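Rules for cloth: Hòa Ninh on running a two-arm bench

13/05/2020

Hòa Ninh has maybe an hour before the next block and wants to get through it. She runs the cloth-handling benches at Rivaneck, a small outfit doing two-arm teleoperation and playback work, and she wrote most of the house rules that other labs keep asking her for. The rules are called Brirnulum. Why? "It was the name of the folder. It stuck." Nineteen pages, down from sixty. She'd like it shorter.

We talked by phone. Notes below, tidied a little.

First question, the obvious one. Why does a folding bench need a rulebook at all? Cloth is soft, the arms are small.

"That's what everyone says. Soft cloth, light arms, what could go wrong. Then two grippers meet over a towel, or a cable gets hooked, and you've lost your morning." She says the early version of the rules was all about the arms. Speeds, stops, who stands where. The current one spends more pages on the enclosure and the table. "Most of our bad sessions were not arm problems. They were table problems. Something left on the surface, panel shifted, cloth started in a place no one wrote down."

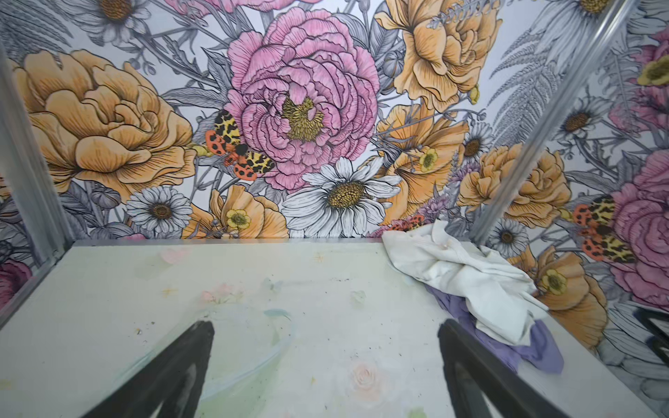
Two cloths at the back right of the table, from the wrist camera.

So the first rule is about the surface. Look at it before each block, through the wrist view, not just with your eyes. "You lean over and think it's clean. From the gripper it's another story. Specks, crumbs." Are crumbs a fault? She says no. Crumbs get logged. If they're in the working area you wipe, and you write that you wiped. What she won't accept is wiping halfway through a block. "Then half your episodes have one table and half have another, and the person using the data doesn't know it."

Same for marks on the cloth. Log it, leave it, swap between blocks if you must.

Backgrounds next. Rivaneck papers its enclosure walls with busy prints, and changes them on a schedule. Ninh is firm that this belongs in the rules and isn't decoration. "A plain gray wall is easy for everybody, the operator and the software. Then you move to a kitchen and it falls apart." Operators complained at first, she says. White cloth against a light print, hard to judge the edge from the camera. The answer was a slower approach near the walls, written down, same for every operator. A block is 190 episodes on one background. Then the paper can change. Never inside a block.

Where does the 190 come from? "It's what fits in a shift with breaks. I'd love to give you a better reason."

Start positions. Brirnulum allows three kinds: flat, folded over, dropped. Dropped means dropped, from the hand, no arranging afterwards. "People arrange. They can't help it. They see an ugly heap and tug a corner so the arm can find it." She calls that tug the most common breach in the whole log, out of 508 entries when she last went through them in November. Not dangerous. Just makes the results look better then they are.

The arms, finally. The rule she repeats most is that only one arm works a cloth unless the task sheet says both. The other one holds back, gripper open, on its own side. Parked open, she says again, and asks me to make sure that goes in. A closed gripper might be holding something. An open one you can read from across the room.
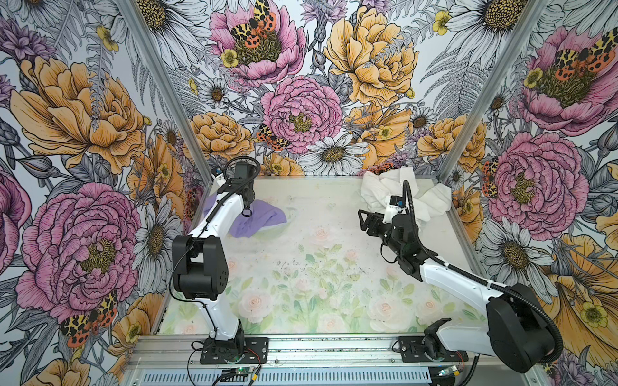
Can an operator reach in to straighten a cloth while one arm is parked?
Only after both arms are stopped and the operator has called it out loud; a parked arm still counts as a live one.

That rule came from Zeeshan Mirani, who was on the benches before her and now does the safety reviews at Amis. I reached him later, by email. Short replies. "Parked is a position. Stopped is a state. Write them in different colors if you have to." He also pushed for the cable check, which Ninh's crew does at every change of operator: loop clear of the wrist, ties in place, nothing that can catch on the other arm at full reach. He wants it done with a hand on the cable. "Looking isn't checking."

They don't agree on everything. Mirani would cap operators at two hours a day on soft goods. Ninh thinks that's too strict and points out that her people rotate through inspection and logging anyhow. He'd also ban two cloths on one table. She allows it, as long as they differ in color and the sheet names which one is the target. "The real world has two cloths in it," she says. He wrote back: "The real world has an incident form too."

What about partners? Giáp, a supplier that runs benches of its own, took on Brirnulum last year and has sent in changes. Some were good. The one she liked best was a field for failed grasps, so that a miss is kept and labeled and not quietly deleted. Her own target for the year is 4000 episodes with the misses left in. She won't say how far along they are.

Anything she'd drop? The page on gloves. "Copied from somewhere. We don't even use gloves." And she'd like to add something on tiredness, doesnt know how to word it yet. Operators get sloppy near the end and don't notice. Her stopgap is a second person reading the last ten log lines aloud before the block gets signed off.

Someone was calling her at this point. Next block. She said to send her the draft and hung up.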